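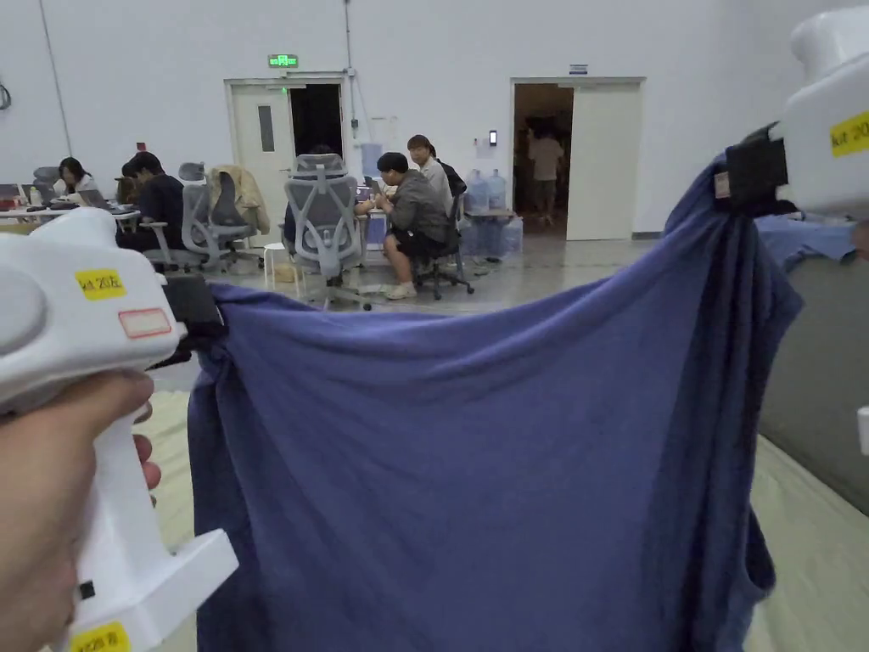 Patricio Miranda asked whether we should return the Berstead grippers before the trial period is over, or buy them now and stop thinking about it. My answer in the morning was "return". In the evening I am less sure, so I write down the points.

**Handheld gripper pair, Berstead, trial notes, March**

Task: cloth by two top corners, lift, hold, lay down. Pair used: kit 20.

- Grip on thin cloth is good. The corner stays in the clamp when the other side is pulled, and wrinkles run out from both clamps as they should. With the Drerkaro pair we lost the corner much more often.
- The top edge sags between the hands if I don't pull. For folding it is no problem. For the flat laying task it is, and the operator must learn to keep tension before he lowers.
- Weight: my wrist is tired after one long session. The body is bulky and sits high above the hand, so the handle wants to turn. Aigars Vaher has bigger hands and does not feel this.
- The wide base plate under the handle is useful, I can put the gripper down standing. But it touches the mat when I go low for a hem.
- Labels: left is 左, right is 右. Our new people do not all read this. I will add L and R with tape – please do not remove the yellow ones, the recordings are sorted by kit number.

Counts for today: 93 lifts, 4 dropped corners. Of the dropped, 2 were my fault (clamp closed on the seam only), 2 I can't explain. Both of the unexplained ones were on the left side, so check the left finger pads first.

Service. Berstead offers a yearly plan with replacement pads and calibration. The text does not say who pays the shipping to Bremenus and back. I wrote to them, no answer yet. Without this I can't compare with the offer from Chae, who include shipping but want a longer contract.

Patricio's second question was if the software export is good enough. For me yes, with one complaint: the clamp opening value starts not from zero after restart. I correct it by hand in the script. Aigars wants that the supplier fixes it before we sign, and I agree with him.

To do:

- swap left finger pads, repeat the same cloth
- try a towel and something slippery
- ask Aigars for his wrist angle settings
- decide with Patricio on Saturday, he is in the lab until 2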